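Posted in June by Styliani Giannakopoulos

Flonley is looking for operators and reviewers to help write and test a set of house rules for small tabletop robot arms. The work runs for 20 weeks at our Widmer Street site. We have 4 paid places. No degree is required, and you do not need to have worked with robots before, although you will need patience with small parts and the willingness to write down what you did.

Background

Flonley runs teleoperated arms on light sorting and packing tasks. An operator moves the arms by hand control, the session is recorded, and the recording is later used to train the arms to do the same task alone. Our current handbook, known here as the Jelletti rules after the first bench it was written for, covers emergency stops, cable routing and who may be within reach of a powered arm. It says very little about fingertips, trays or wrappers. Operators have filled the gaps with their own habits, and those habits differ from one shift to the next.

The new document will be called the Stanelura practice guide. It needs to be short enough that a new operator can read it before a first session and specific enough that two people reading it would set up the same bench.

Fingertip coverings are the largest open item. The draft will say which coverings are allowed, how far down the finger they should reach, how they are secured, and when they must be replaced. It will also say what goes in the session record when a covering is creased or has a loose edge.

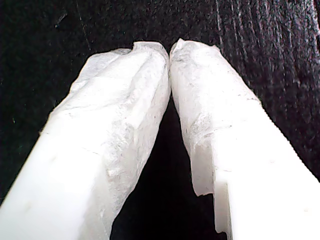 Wrapped gripper fingers, tips nearly touching, with a loose flap of the covering on the right finger.

We want the replacement rule to be one that can be applied by eye, at the bench, without tools. A rule that reads "replace when worn" has not worked for us. Participants will compare coverings in different states, say whether they would keep or replace each one, and give their reasons. Where people disagree, the wording gets changed and the comparison is done again.

What operators will do

You will run short pick-and-place sessions with two arms and a compartment tray. Items are everyday things such as snack wrappers and plastic rings. Before each session you will follow the draft checklist exactly as written, even where you think it is wrong, and note your objections on the sheet. After the session you will fill in a one-page record.

The checklist covers the following points at present:

- Arm power off before anyone touches a finger or a covering.
- Cables checked through the full range of each joint.
- Tray position marked, and the mark entered in the record.
- Table surface wiped down before the first recording.
- Items listed by type and starting compartment.
- Start position of both arms noted, including any part that reaches over the tray.
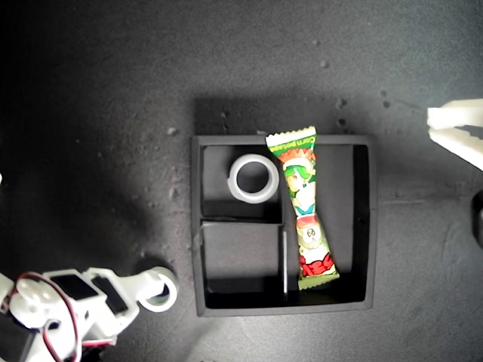 Starting positions have caused more rework than anything else on that list. If an item has been placed in a different compartment from the one in the record, the recording cannot be used, and the operator has to run it again. We would like the guide to settle who places the items and who checks them. At the moment it is often the same person.

What reviewers will do

Reviewers work from recordings and record sheets. You will check whether the sheet matches the recording, mark each mismatch, and say which rule would have caught it. We expect to go through about 2000 recordings over the project. Reviewing is desk work and can be done part time. Two of the places are for reviewers and two are for operators, and applicants may ask to be considered for both.
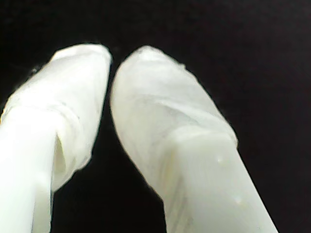 Close views of the fingers are part of the review set. Reviewers should be comfortable looking at a lot of nearly identical material and saying "I can't tell" when that is the right answer. The review form has a box for it, and using the box does not count against you.

Requirements

You should be able to read and write plain English, follow a written procedure, and sit or stand at a bench for up to two hours with breaks. Operators need steady use of both hands. Safety training is given in the first week and is paid at the normal rate. Nobody operates a powered arm before finishing it.

How to apply

Send a letter of no more than 200 words to Styliani Giannakopoulos at the Flonley front desk. Tell us about a written procedure you have had to follow, in any kind of work, and one thing you would have changed in it. Please say which role you want and which hours you can work. Shortlisted applicants will be invited to a bench visit, which includes a short practice session and time for questions.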